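How I Get a Streaky Rust-Red Finish on Small Wall Panels

I've been messing with textured paint finishes for a couple of years now, mostly on offcuts in my garage here in Pundusville, and the one people always ask me about is the deep rust-red with the darker maroon streaks. It looks like old weathered metal or maybe a canyon wall, and it's so much easier than you'd think! You need a tub of texture paste, a rust-red paint, a darker maroon, a stiff brush, and a free afternoon plus overnight drying.

Start with your panels flat on the bench. Wipe them down, prime them, and let the primer dry all the way (I rushed this once and the whole skin peeled off in my hands, ugh). Then trowel on the paste, fairly thick, and drag the stiff brush through it from one side to the other. Keep it uneven. Let some ridges stand up and squash a few others flat with your palm. I use a glove for that now.
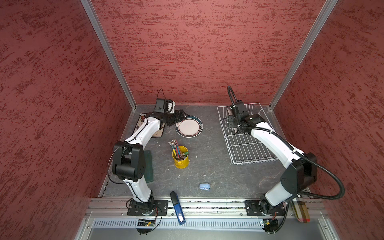
Leave the paste overnight. Mine sits out from dinner until I've had my coffee, and if it still feels cool to the touch, I give it the morning too. Then brush on two coats of rust-red, working it down into the low spots.

Now the fun part. Thin the maroon with a little water, dip just the tips of the brush, and pull it across sideways in long, wobbly strokes. Horizontal streaks make a small space feel wider, I think, and they hide the joins better too. Step back a lot. If a streak looks too stripey, dab it with a damp rag before it sets.

For corners, I stop the paste a little short of each edge and cover the gap with a strip of silver aluminum. Mine came from the Antoniadis hardware counter over in Greltonau, cut to 39 inches while I waited. You could miter the panels and skip the metal, but textured edges chip if you so much as look at them.

As for the floor or tabletop, I'd go gray, something with a bit of a marbled pattern. I tried plain white with my first set and every crumb of red paste showed up on it. Vacuum the finished panels with a soft brush attachment, and save a jar of each color for touch-ups. I label mine with painter's tape on the lid.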